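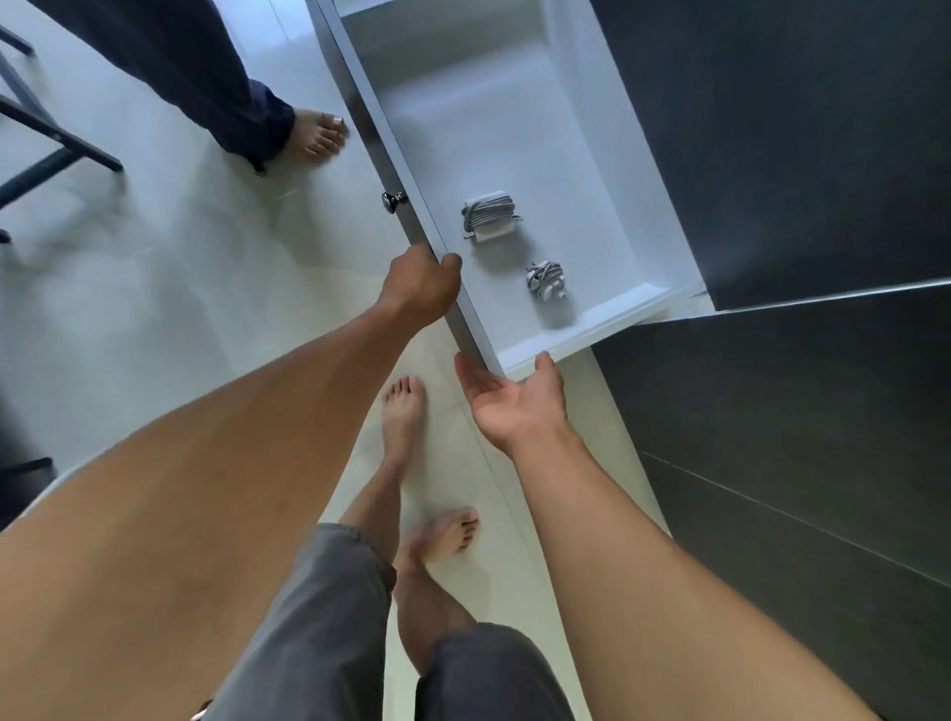

Notes on a Drawer Protocol

In February our working group at Rotitz adopted a revised set of rules for recording household tasks performed by people, for later use in training home robots. I was asked to draft the section on drawers and cabinets, and I set out the main points for readers who have requested them.

The former guidance ran to 12 pages and treated a drawer as a single action: open or close. Imogen Goodall, who reviewed 124 recordings for us, found that this label concealed a great deal. One hand may hold the front panel while the other stays free. The revised rule requires that each hand be labeled separately, including a hand that touches nothing.

Contents are to be left as the household keeps them. A coiled cable in a drawer shall remain coiled, and a tangled one shall remain tangled. Staff may not tidy before a session.

Where a second person is standing nearby, consent must be obtained from that person in writing, even if only the feet are likely to be recorded. I consider this the most important change in the text.

Footwear is left to the participant. Cimano had proposed mandatory closed shoes, and the proposal was not adopted for private homes. It remains in force at the Enport test site.

Comments on the draft may be sent to me through the contact page. The section on hinged doors is still under review.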